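Neusa Nogueira did not plan to become known for drawing pigeons on paper bags. She was working the counter at Figueiredo, a bakery with more bags than customers before 6 in the morning, and she had a marker in her apron.

"The first one was terrible," she says. "It looked like a potato with a grudge. A man asked if he could have another."

She gave the pigeon a name, Skumlow, and a small hat. By February regulars were holding out for particular bags and buying rolls they had no plans to eat. Her boss, Valdir Lacerda, noticed the rolls.

"He never said he liked the drawings," Nogueira says. "He ordered 700 more bags." 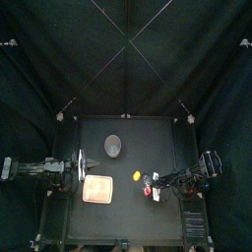 Lacerda remembers it differently. "I said they were nice. I said it once, in the parking lot."

She has kept almost 200 of the bags, flattened in a drawer, a few with butter stains she considers part of the work. The rest went home with people. One came back last year, framed, from a woman in Hesten who wanted it signed.

"I charged her 50 bucks for the signature," Nogueira says. "The bag was free, so I figured we were even."

She is now putting Skumlow into a comic, which she draws at night and describes as "mostly him waiting for a bus." Asked whether the bus ever comes, she takes a while to answer.

"I haven't drawn wheels yet," she says. "I'm bad at wheels."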